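3.2 Setting and materials

Interviews were held in the shared workrooms of four community centres in Movurley, where the evening repair and craft sessions already took place. We chose these rooms because participants knew them well. Earlier work on household mending (Akande and Wike) found that people interviewed in an unfamiliar office tended to talk about mending in general terms and gave few details of particular garments or tools.

Of the 300 questionnaires handed out, 296 were returned with the section on storage and work surfaces filled in. The section asked where unfinished items were kept between sessions, what surface the work was done on, and whether either had changed over the past winter. Respondents who worked at a table were also asked what it was made of and whether they covered it. Surface colour was recorded because several people in the pilot said that a strongly patterned background made pins and dark thread harder to find. Figure 2 gives examples of the surfaces and storage recorded under this section.

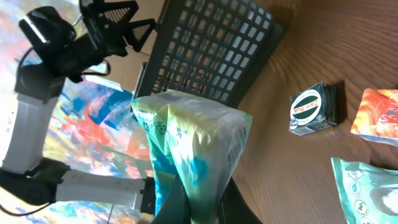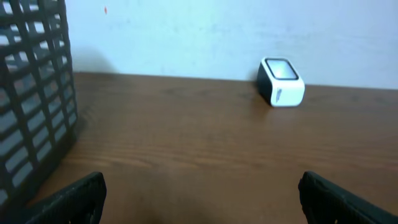
Figure 2. Surfaces and storage. First image: wooden tabletop beside a multicoloured painted surface. Second image: dark grey plastic basket with lattice sides, on a wooden tabletop.

Storage was coded as open, partly open or closed. Baskets with lattice or mesh sides were coded as partly open, and lidded tins and drawers as closed. Two coders, Ugwu and Abubakar, worked through the answers separately and settled differences by discussion. Most disagreements concerned cloth bags, which some respondents described as closed and others as left open on a chair. We coded these as open unless a tie or zipper was mentioned.

Surfaces were grouped by material first and by colour second. Answers such as "the kitchen table" with no further detail were kept as a separate group, as in the scheme used by Omoregie for the Beseo survey. Respondents who worked mainly on their lap were left out of the surface analysis but kept in the storage analysis.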